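The Button Problem
An open day at Kudinier shows how far a general-purpose robot has come, and how much of the trip is done by people

The invitation said "a full working shift, unscripted." I've been to enough of these events to read that as a dare. So I drove out to Kudinier's test hall on a gray January morning, paid for my own coffee, and asked if I could stand by the tables instead of sitting in the room with the big screen.

They let me, to their credit. Most companies don't. Kudinier makes a robot called Irix, which it hopes to sell to small shops that can't afford to rebuild a production line around a machine. The pitch is that you teach Irix a job by showing it, a few dozen times, and then you walk away. It's the walking away I wanted to see.

The jobs at the open day were dull ones, and I mean that as praise. I have watched too many robots fold a single T-shirt for applause. At Kudinier the work was pressing the right button on a control box, picking up a plastic pipe fitting, putting it down somewhere else. If a machine can't do those, I don't care what it does with laundry.

The button task went first. A visitor calls out a color, an operator types it in, and the arm goes looking. It did well on the big red emergency buttons, which stick up like mushrooms and would be hard to miss. On the smaller ones it got pickier. Over 15 calls I saw it go to the wrong button twice, both times on boxes where there was more than one green to choose from. The guide called this "ambiguity in the instruction." Maybe so. A new hire would have asked which green.

Then came the fittings, right beside the button boxes. They are set out on a round blue plate in the middle of a thick felt pad, and between attempts somebody has to put everything back in order by hand. 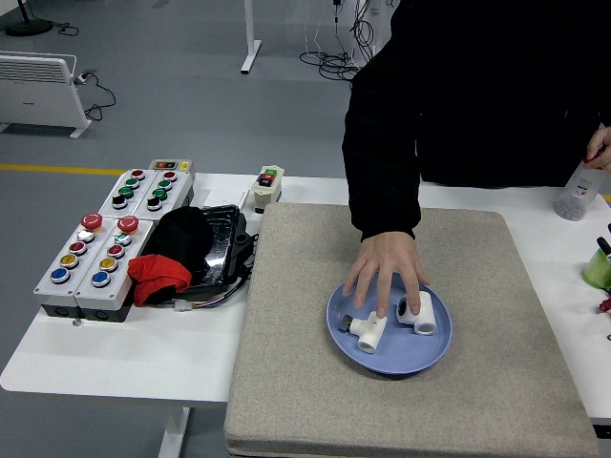

What the numbers leave out
Kudinier's handout claims 1,267 successful picks in the month before the visit. I asked how many tries that took. The guide promised to find out, and by the time I left that promise was still open. I asked too how often a person steps in between picks to move something, and was told that resets "aren't counted as interventions." I'd count them. Over one stretch of 60 minutes, the hands at that table seemed to me as busy as the arm.

None of this makes Irix a fraud. The grip is gentle, the motion is smoother than what I saw from its rival Texier last fall, and when it drops a fitting it goes back for it without being told. That last part did impress me. I watched it happen and wrote "good" in my notebook, underlined.

But the price sheet talks about a payback time of 8 months, and that figure assumes a robot left alone. A shop owner standing next to me, who makes irrigation parts, did the sum on the back of her handout with one worker added in. She folded it up and put it in her coat.

Kudinier says the next version will handle its own resets using a planning system named Corora. It wasn't running on the day of my visit. I've asked to come back when it is, and to bring my own box of buttons.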